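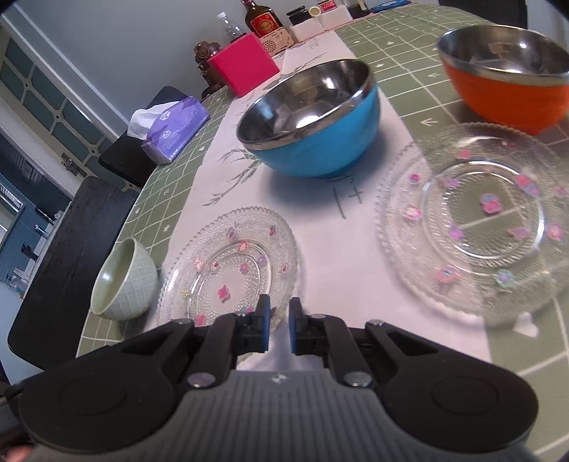

Home | Services | Checklists | Bookings | Contact

Rental Dwelling Safety Checklist – Dining and Living Areas
Property: 209 Cliltamley Road, ground floor
Inspector: Reda Abdelaziz
Date: Jun 28, 2019

1. Smoke alarm, dining area – PASS
Sounds on test button. Replace battery in February with the other units.

2. Power points and switches – PASS, with comment
Faceplate beside the doorway has a hairline crack. No live parts exposed. Electrician to replace at next visit.

3. Safety switch (RCD) – PASS
Tripped on test, reset normally. Label on the board is faded and should be rewritten.

4. Fixed heater – FAIL
Clearance to the curtain is 80 mm. The manual asks for 200 mm at the sides. Tie back or shorten the curtain before the heater is used again.

5. Window restrictors – PASS
Both hold under hand pressure. One screw tightened on site.

6. Floor coverings and trip hazards – REPEAT ITEM
Carpet edge at the hall threshold has lifted again. Glue repair did not last; fit a metal strip.

7. Blind cords – FAIL
Cleat missing on the left blind. Loop hangs within reach of a small child. Owner (N. Nasr) advised by phone.

8. Portable extinguisher – NOT APPLICABLE
Kept in kitchen, see sheet 2.

9. Exit path to front door – PASS
Clear width is fine. Deadlock opens from inside without a key.

Items 4 and 7 need re-inspection. Book through Abla Haddadin and quote the street number.

Contact: Ravness Property Inspections office | © 2019 Ravness | Back to top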